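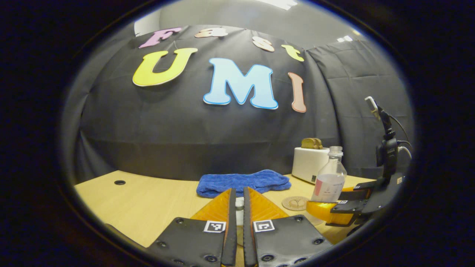
How should a kitchen cloth be left on the table between two uses?

A cloth that will be used again soon can be left folded flat, in two or four layers, with one free edge toward the person. A cloth that is already damp should be opened and hung.

Articles > Domestic Work > Kitchen Textiles > Section 4

Search this journal Title, author, keyword Go

6 August 2023, by Hjørdis Kvam, Yi-chun Su and Eckhard Dreßler

4. The resting state of the cloth

4.1 Terms

In the earlier sections we treated the cloth as a tool which is either in the hand or not in the hand. For a small breakfast table this division is too simple. Between two wiping tasks the cloth lies somewhere, and it lies there in some form. We call this form the resting state. It includes the shape of the cloth, its place relative to the other things on the table, and the direction in which its free edge points.

We use three names for the shape. A cloth is "folded" if its layers are parallel and its outline is close to a rectangle. It is "bunched" if folds are present but the layers do not follow each other. It is "open" if most of the surface is a single layer. We first tried to work with a finer scale, but two raters could not agree on it, especially for thick microfiber. The pile of this material hides small creases, and a cloth that looks flat from the front can have a fold turned under at the back.

4.2 Procedure

We asked 37 adults to make toast, serve it, and wipe the table. They were told that the table should be ready for another person, but they received no instruction about folding. Each session had several rounds. From 150 recorded rounds we kept 136 for the analysis; the others were left out when the cloth was put on a chair, on the floor, or over a shoulder, where our terms could not be applied.

The cloths were of the brand Felteo, all of one size and washed together before the first session. We washed them without softener, as softener changes how the pile holds on to itself. Britta Lenz rated all rounds and Bastian Heitmann rated them again in February, without seeing the first ratings. When they did not agree, they looked at the round together and one state was written down. Most of these discussions concerned the border between folded and bunched. A cloth can keep one straight side from an earlier fold while the rest has slipped, and it was difficult to say how much of the outline has to be regular. We decided that two neighboring corners must be visible and clear. The decision is practical and we do not claim more for it.

4.3 Place on the table

The toaster had a strong effect on where the cloth was put. People who worked close to it moved the cloth away before the toast was lifted, and afterward brought it nearer again to collect crumbs. The back of the table was often used as a parking place, as the front was needed for plates and for the hands. A cloth at the back disturbs little, but one must reach over the work area to get it, and the sleeve can pass through the crumbs.

Figure 1. Blue microfiber cloth in the bunched state, lying near the backdrop on a light wooden table.
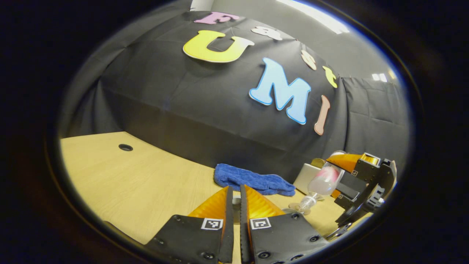
This reach also influences the next resting state. A person who picks up the cloth from far away usually takes it at one point, with the fingertips, and the layers open while it travels. After the wiping, the cloth is then put down as it hangs from the hand. A person who takes it from a near place can put the whole palm under the fold and keep it together. For this reason we do not read a bunched cloth as a sign of carelessness – the same person left it folded in one round and bunched in another.

Several participants folded the cloth only after they had wiped the last crumbs, and turned the used side inward. They described this as "closing" the cloth. Others shook it first. Where the used side went inward, the next user found a clean surface but also took over the crumbs inside, and some of these came back to the table at the next opening. We did not weigh the crumbs, so the size of this effect remains open.

4.4 Remarks on the material

Our terms were made for a thick cloth. A thin cotton cloth falls flatter, and a sponge cloth keeps a stiff curve when it dries, so at least the border between bunched and open would have to be moved. The color may also matter for rating. On a pale tabletop the outline of a dark or strong-colored cloth is easy to follow, but the folds within it are harder to see than on a light one. Both raters noted this independently, and Section 5 returns to it with the cotton cloths.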